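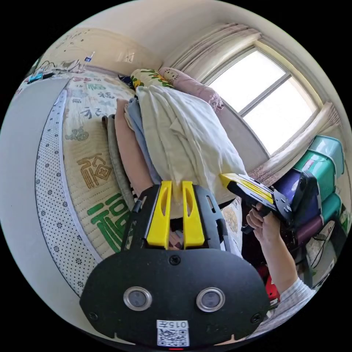

1/ Litdale's rules for recording with hand-held grippers in homes are now at revision three. Posting the parts that changed, plus the parts people keep skipping. Effective 8th May. The full text is on the project page under Rado.

2/ Scope: two-handed household tasks recorded in real homes. Folding, stacking, making beds, putting things in bins. Bench work in the lab has its own document and is not covered.

3/ Definitions, short version. A "session" is one visit to one home. An "episode" is one task from start pose to end pose. A "pair" is a left and a right gripper calibrated together. Pairs are never split, even when one half is out for repair.

4/ Before the session: wipe both lenses on each gripper with a dry microfiber cloth. No alcohol. We had 49 episodes come back from one site with a haze over the lower part of the view, and the cloth had been sprayed with glass cleaner.

5/ Check the screws on the gripper body by hand with the driver from the kit. Snug, then stop. A finger mount that moves a millimeter changes where the fingertips sit relative to the camera, and the calibration file has no idea.

6/ Scan the label on each gripper at the start of every session. Typing the number in by hand is no longer allowed. Of 333 sessions we audited, 23 had the left and right units swapped in the log. All 23 were typed.

7/ If a label won't scan, the unit is out of service until it has a new one. Keep blank labels at the base, not in the field kit.

8/ Light. Bright windows are the most common problem in bedrooms. Start the episode facing away from the glass and let exposure settle before you lift the gripper. Do not close the curtains unless the resident offers. We want the room as people live in it.

9/ Same goes for tidying. Cables, bottles, storage bins, things on the floor: leave them. The only items you move are the ones you could trip on, and those go back where they were when you finish.

10/ Exception to 9: anything with a name, address, account number or face on it gets turned over or taken out of view, by the resident. You don't handle it. This includes paper on walls, which people forget, since it's above the working area and the lens is very wide.

11/ Width is worth repeating. The view takes in far more than the task surface. Before the first episode, record a slow sweep from the working position, play it back on the tablet, and show the resident. Consent is signed after the sweep, not before it. (New in rev. 3.)

12/ Operator's other hand: it will be in view. Plain sleeves or striped sleeves are both fine. No watches, rings or visible lanyards. Long sleeves preferred, fastened at the wrist so the cuff doesn't catch on the handle.

13/ Bedding. This section is new because Marar asked for it and they were right. Thick quilts and thin sheets are logged as separate material classes. A mixed stack is logged by its top layer, with the rest listed underneath in the notes field.

14/ Grip the folded edge, not the middle of the panel. If the fabric slips out, keep recording and pick it up again. Failed grasps stay in. Mark them with the failure tag and carry on. Deleting them on site is a violation, and we do check the counters.

15/ Start pose: both grippers open, fingers pointing toward the work, held still for a full second. End pose: same. Episodes without a clean start and end get rejected by the script, however good the middle is.

16/ Speed. Work at the pace you would use by hand, then slow down slightly on contact. Operators who rush produce motion blur. Operators who crawl produce trajectories that no arm needs to copy.

17/ Limit is up to 200 episodes per operator per day, with a break every hour. Wrist strain reports went up last August and the old limit was a suggestion. This one is enforced in the Trosine app, which locks the pair when you reach it.

18/ After the session: upload before you leave the building if the connection allows. If it doesn't, the card stays in the sealed pouch and the pouch stays with the operator – not in the car.

19/ Residents can withdraw a session at any point before release. The form is one page. Print it and leave a copy with them.

20/ Comments on rev. 3 go through the project page, with the section number in the subject line. Replies here will get missed. The glove question is still open and will be handled in the next revision.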